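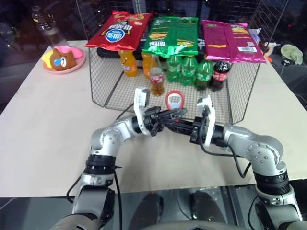 Chips across the rim, bottles standing underneath, in a wire basket with a woven bottom.

Pantry Shelf Spacing: Measuring Before You Drill

Efren Sarmiento
May 9, 2023

Most pantry shelves are spaced evenly, and most pantry contents are not. Set each gap by the tallest item that will live on that shelf, measured in the container it will be stored in. If bottles go in a basket and something lies over the top, the basket, the bottles and the top layer count as one item.

Measuring the load

Stand the item on a flat floor. Lay a straight board across its highest point and measure from the floor to the underside of the board. Do this twice, at the front and at the back. Use the larger figure.

Add 2 inches for hand clearance. For anything lifted out from above, such as jars in a deep bin, add 4. Pull-out baskets on runners need only 1 inch, plus whatever the runner takes up. Read the runner sheet for that number, as it varies a good deal between makers.

Bags of chips and other light goods compress in storage and spring back when the stack is moved. Measure them at full height.

Depth

A 12-inch shelf suits cans, boxes and most bottles. At 16 inches, items at the back get forgotten unless they sit in a bin that slides forward. My own closet is 13 inches deep inside the door trim, which leaves room for a 12-inch board and a thin back cleat.

Check the depth at the top, middle and bottom of the wall. Old plaster can lean, and a board cut to fit at waist height may bind at the ceiling.

Span and sag

For 3/4-inch particleboard carrying canned goods, keep the distance between supports to 23 inches or less. Plywood of the same thickness will go farther. A 1x2 strip glued and screwed under the front edge stiffens either one. Set it on edge, and subtract its height from the gap below.

Put the heaviest goods between knee and waist. Soda weighs a little over 2 pounds per liter, so a basket of large bottles belongs low, with its feet over or near the supports.

Wire baskets on painted boards

Thin wire feet mark fresh paint. Latex paint feels dry in hours and goes on hardening for weeks. I painted mine in February and kept shelf liner under everything for the first month. Cut the liner 1/4 inch short on each side so the edges do not curl against the wall.

Marking out

Work from one level line, drawn at the lowest shelf, and take every height from that line. Measuring each shelf from the one below adds up the errors. Mark both side walls before drilling either.

Jhun Manalastas wrote in after the last page to ask about pin holes in a metric cabinet. The common spacing is 32 mm on center, with a 5 mm hole. Inch-size pins of 1/4 inch will not fit these, and drilling them out leaves a ragged edge in melamine. Buy the 5 mm pins.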